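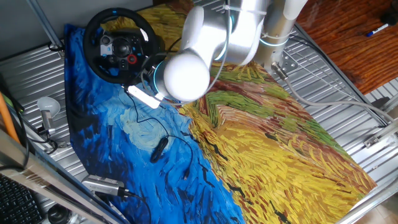

March 11, 2022. The evaluation of the Flellard tabletop arm entered its second stage this morning, under the terms agreed with Prultura, which supplies the arm as a package with installation, software and one year of support. The quoted price is 2,591 per quarter on the lease plan, and the purchasing office has asked for a recommendation before the next quarter opens. Stage two concerns household and leisure objects, and the first arrangement placed the racing-style steering wheel and the slim white controller on the Wheatfield with Crows mat, with the wrist of the arm directly over the two. The wheel's cable was left to loop across the blue part of the print. The supplier's literature states that patterned backgrounds present no difficulty, and I considered it proper to begin with a demanding one.

Matvii Kobzar attended for Prultura from nine o'clock until the midday break. He was courteous and well informed, and he did not touch the settings without first asking that it be entered in the log. We discussed the support terms at length. The contract promises an answer to written requests within 3 working days. I stated that this is too slow for a facility that runs daily, and he undertook to put the matter to his manager. Remote assistance is charged separately after the first 2 sessions, a point which the brochure does not make plain.

The log for stage one was closed and signed. It contains 548 entries, of which the greater part are routine. I have asked that stops requested by the operator be listed apart from those raised by the arm itself – the present format places them under a single heading, and the monthly report cannot be prepared from it.

The competing offer from Delach was received by mail in the afternoon. It includes training for operators, but the installation fee is higher and the warranty on the joints is shorter. Iturra has not replied to our second letter. If nothing is received by the end of the month, their name will be removed from the comparison.

Remaining for tomorrow: obtain the revised support schedule, confirm the insurance value, and return the signed visitor form to the front desk. Left the building at 6:15.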